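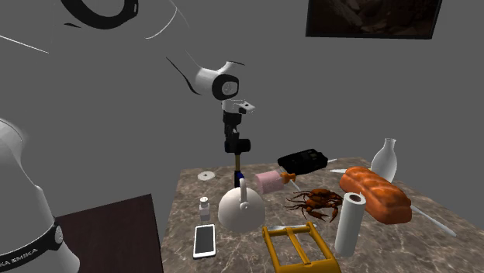
A computer-made picture of a robot arm at a very crowded table.

How to Set Up a Robot Arm for a Messy Table
78 shares | 6 comments

A robot arm has to be set up before it can do a job. At the Stinard workshop in Stenemport, Ifeoma Nwachukwu does the first part on a computer. She builds a pretend arm and a pretend table, and she fills the table with things: a kettle, a phone, a crab. Nothing can break there, so she can try the same move 2,000 times.

First she tells the computer where the arm's base stands. If that spot is wrong, every reach will be wrong too. Then she checks the joints. Each one bends only so far, just like your elbow.
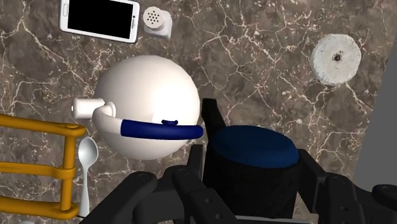
Next comes the gripper, the part that works like a hand. It has two fingers that open and close. Ifeoma sets how wide they open and how hard they squeeze. A weak squeeze lets things slip. A hard one could crack a cup — and a real cup costs money.

Then she moves the things on the table and runs the test again. The arm must learn to reach over tall objects without knocking them down.
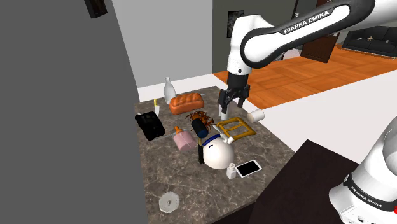

Real arms need care as well. Ju-won Pyo looks after the one in the next room. After every 900 hours of work he checks the screws, wipes the finger pads and listens for odd noises in the joints. He turns the power off before he touches anything. If a pad is worn, he puts on a new one and tests the grip with a sponge.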